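Myfanwy James @myfanwyj · 14 October 2025

Spent my weekend reading the 29-page training pamphlet for a mine detector. I have hobbies. Thread.

2/ The Magnusson detector was a coil on a stick, a battery pack, and a pair of headphones. You swept the coil over the ground and listened for a hum. If the hum changed, you stopped walking. The pamphlet puts this in bold, in case anyone had other plans.

3/ It found metal. It found all metal. Nails, horseshoes, ration cans, your own boots if you swung too close. After the shelling at Stultenmont the whole field hummed, and operators were told to "listen for the more serious tone."

4/ The answer from the other side was to stop using metal. The Eller mine had a wooden box, a glass igniter, and so little steel in it that the Magnusson went over the top without a murmur. Cheap, too. The box rotted in a couple of winters, and then it was cheap and unpredictable. 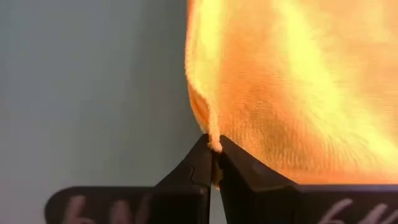 5/ So the engineers went back to prodding. Lie flat, push a rod into the dirt at a low angle, feel for something that isn't a rock, repeat. The manual gives the angle to the degree and has no advice at all for stony ground.

6/ Britt-Marie Nyberg's book on the Posholm clearance is the one to get if you want the daily grind of it. In April her section lifted 259 mines from one orchard. The detector found 2 of them. The rods found the others, and a plow.

7/ The headphones leaked in rain, by the way. The suggested fix was a hat.

8/ Weight is the other thing the pamphlet is shy about. The detector itself was fine. The battery pack went on your back, under your regular pack, and you did all this bent over. Nyberg quotes a sergeant who called it "fishing with a piano." 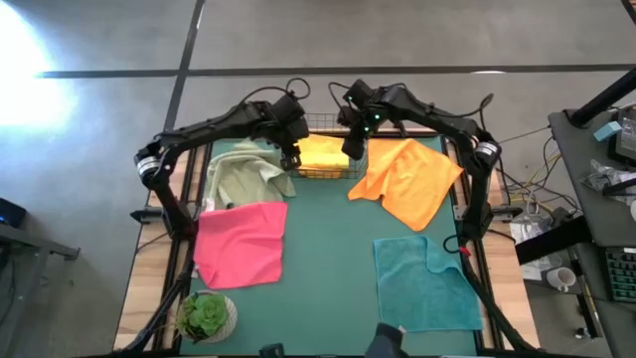
Table with two black arms, a wire basket and some cloths.

9/ There was a Mark II with a better coil and a dial for damp soil. Magnusson built 2276 of them and the first crates reached Posholm after the orchard was done – so they were used to look for lost tools.

10/ Someone always asks about the dogs. There were dogs. They get one paragraph in the pamphlet, mostly about feeding. Nyberg gives them a full chapter and I'd start there.

11/ Next up is the Eller igniter, if I can find a diagram where the labels match the parts. The one I've got calls the same spring three different names.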